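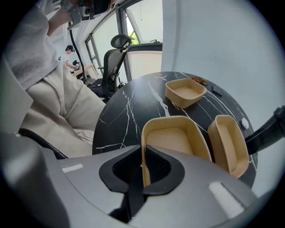 *Three of the tan paper tubs on the black marble table*

**To:** lunch-list
**From:** Dwynwen Craddock
**Date:** July 1, 2026
**Subject:** Re: Re: tubs for the summer lunches – which ones??

All,

Quick one between things, sorry for the typos. Answering Annelore's message below, bit by bit, and then I need a yes or no from everybody so I can get the order in.

Photo at the top is the tan ones, the rectangular sort with rounded corners. Pale inside. Paper. These are the Karell ones. The one at the back shows the shape best, flat floor and four sloped sides. Gudrun asked if they were straight-sided like the old ones. No. They slope.

Annelore wrote:

> Dear all, I have been through the cupboard under the stairs and we are nearly out of the white Borico boxes. There are 20 left and half of the lids have gone missing. Before we buy the same again can we please talk about whether we liked them? I did not. They went soft at the corners when Katia did the lentils in May and I had dressing on my good bag.
>
> My questions are these. Are the tan ones deep enough for a proper salad? Do they stack? Do we have to buy the lids separately? And what do they cost, all in, for the whole summer? Wolfram says the Vivar ones are cheaper but he has not told me by how much.
>
> I would also like to know who is keeping them, as I can't have another load of boxes in my hall.
>
> Annelore

Right. In order.

**Deep enough?** Yes I think so. I did Katia's bean salad in one at home, two big spoonfuls and a chunk of bread on top, still room to shut it. Soup no. Don't even try soup, we'd want the round ones for that and I thought we'd agreed no soup till autumn anyway.

**Stacking.** Empty, very well, they nest right down into each other because of the slope. Bit too well if anything, you have to run a thumbnail round the rim to get them apart. Full with lids on I've only gone three high. Wouldn't go higher in the back of a car.

**Lids.** Separate, yes. Annoying. Paper as well, they push on. The Vivar ones have a fold-over top all in one piece, so no lids to lose, but Wolfram sent me home with a couple and the flap popped open twice on the bus with nothing heavier in it than rice. Wolfram I know you like them. Sorry.

**Cost.** Karell, tubs and lids for the lot, comes to 139 more than Vivar over the summer. That's the whole difference, delivery in. I've sent the two quotes to Gudrun so she can check my adding up, please do Gudrun because I did it standing in a queue.

**How many.** Last summer we got through 2,296 boxes, that's from the book Katia keeps. I was going to order a bit over that. Karell do a price break but it's at 3,865 which is silly, we'd be eating out of them till we're ninety.

**Where they live.** Fröhlich have said they'll hold the cartons at the shop and we collect as we need them. Ask for them at the side door, not the front, and not in the lunch rush. So nothing in your hall Annelore, promise.

Other stuff while I'm here:

- Labels. The sticky ones hold fine on the tan paper. Biro is hard to read on it, use the fat black pen. Name of dish and NUTS if nuts, in capitals, on the lid and not the side.
- Oily things. Left oil and vinegar in one overnight on a sheet of kitchen roll. Corner a bit darker in the morning, kitchen roll dry. Good enough for me.
- Forks. Still haven't sorted forks. Has anyone got a view on forks.
- The 20 white ones: let's use them up for cake, they're ok for dry stuff. Gudrun can you take them for the next bake? Lids or no lids, a bit of greaseproof will do.
- Katia, did you get my message about halving the onion. Two people mentioned it.

If you want to try one before you say yes, I've a few spare and can drop them round. Put your own dinner in it, something wet, leave it a couple of hours and tell me what happend. I'd sooner hear now than in the middle of the first big lunch.

Wolfram, one for you in particular – does your crate take them flat, two across? I measured the tub and never measured the crate. The long side is what matters.

Replies to the list please and not just to me, I lose things. A plain "yes Karell" or "no Vivar" is plenty. If I've heard from all of you I'll phone the order through straight away.

Got to run, kettle on and someone at the door

Dwynwen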